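Teleop demos for the basket task, group 3 report (draft, Olga pls check the numbers)

Goal: get food off the cutting board and into the wire basket, two arms, all in sim. We drive both arms with the Wiroveo hand trackers, record everything, then train on it. Marble counter, board on the right, basket at the back between the arms.

Setup took most of January. First tracker mapping was mirrored, so left was right. Fixed. 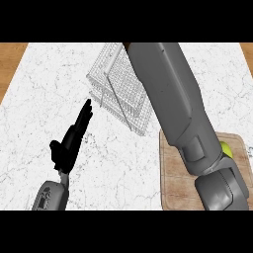 Sandrine Perrin thinks we should have stuck with one arm until the recordings were clean, because two arms means twice the places for a bad demo to hide. Fair. But the task needs the second arm later, for the basket handle, so we kept both.

Collected 320 demos over two weeks. Threw out 62. Mostly the operator pausing mid reach to think, the policy learns the pause too. Cillian did almost half the driving and got a lot smoother after the first day, so his early ones look like a diffrent person.

Grasping is the hard part. No touch feedback in the trackers, you close your hand and guess. Odd shapes are worst, and two items in one hand is worse then that.
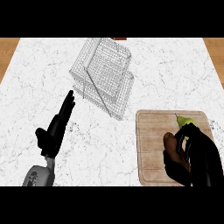 We tried slowing playback so the operator had more time to close the fingers. Helped a bit. Demos got longer though, and training on the slow ones gave a hesitant arm.

Still to do: 16 more demos with the basket moved, rerun training Wednesday, fix the thumb offset on the left. Nkechi has the eval script.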